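Ploretti Workroom Table, Long Version, Dark Gray

Item group: Tables and seating for studios and workrooms
Maker: Ploretti
Sold and delivered by: Pultitano

The Ploretti long table is made for people who need to spread out. Many of our customers first bought a normal office desk, and after a few months the desk was full and the work had moved to the floor. With this table you can leave one job lying at one end, sit down at the other end and start something different.

The top is dark gray and has a matte surface. We chose this color after we had offered the same table in white for two years. White looks very nice in the showroom, but under strong ceiling lights it tires the eyes, and every pencil line stays visible on it. On the dark gray you find small light things quickly, for example beads, buttons, white screws or paper labels. For black screws it is less good, and for these we recommend a light tray or a bowl.

The surface is smooth without being slippery. A glass bottle or a bowl can be pushed across it with a light hand. Please lift heavy ceramic pieces with an unglazed foot, they can scratch this top as they can scratch any other.
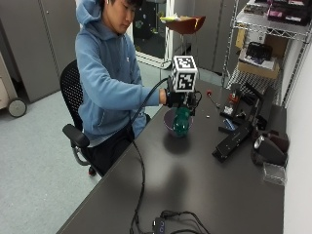 Sitting at the short end is possible, and a lot of people prefer it. There is no crossbar between the two legs at the short end, so the knees are free and an office chair with armrests goes under if the armrests are not set too high. If you sit there, the whole length of the table is in front of you and you can keep tools along one side and have the other side open. Two persons can also work at opposite ends without disturbing each other.

Cables

Our table has no hole in the top for cables. We had this question often, so I explain it. A hole is always in the wrong place for somebody, and small parts fall into it. Instead there is a cable channel under the long side, open to the back, where a power strip can lie. It is fixed with four screws and you can mount it on the left or on the right. Cables that must come from the front go simply over the edge. The edge is rounded a little, so that they do not bend sharply there.

If you use clamps (for a lamp, a vise or a holder), please put a piece of felt or cardboard between the clamp and the top. Two felt pads are in the bag with the screws. More can be ordered under the accessories.

Which chair

We sell the table without a chair. In our own workroom we use mesh office chairs with it, because the air comes through the back and one does not get so warm in summer. Any chair with adjustable height should fit. If you work with fine things, set the seat a little lower than for typing. The eyes come closer to the work and you do not have to bend the neck so much.

Shelving beside the table

A long table collects things very fast when there is no other place for them. We advise to plan a shelf from the beginning, against the wall, near enough that you can reach it from the chair with one turn. The Sumeo wire shelf goes well with this table. It has a chrome finish, the shelves can be hung at any height, and you see from below what is standing on them. For small items use boxes or clear plastic containers, otherwise they tip between the wires.

The Moriarty drawer unit on wheels also fits under the top, but only at the long side.

Delivery and assembly

The table comes in two packages, one with the top and one with the legs and the screws. The top is heavy and long. Before you order, please measure your staircase and the turn at each landing, and also the elevator if you have one. Our drivers bring the packages to the door of the apartment or workshop. They do not assemble.

For the assembly you need 90 minutes and a second person. The hex key is included. Tighten all screws only by hand first, turn the table on its feet, and then tighten them fully. Each foot has a threaded glide for floors that are not level.

Care

Wipe with a damp cloth and a drop of dish soap. Glue can be removed with a plastic scraper when it is fully dry. Acetone and scouring powder leave light spots that do not go away, and the warranty does not cover this. A hot pot or a soldering iron needs a mat under it.

What a customer writes

"I restore small glass and pottery at home, and I had the old white one before. The gray is better for me. I see the edge of clear glass on it, which I could not on the white. The channel for cables was delivered with one screw missing, but they sent it within the week."
Philomena Ó Súilleabháin

Spare parts

Glides, screws, felt pads and the cable channel can be ordered separately, also for tables from the first series. The legs of the first series have a different thread, so please look at the sticker under the top before you order. If it carries a number under 3000, it is a first series table and you need the older set.

Next delivery of the dark gray version is expected in February. Reservations are possible by email or by phone in the morning.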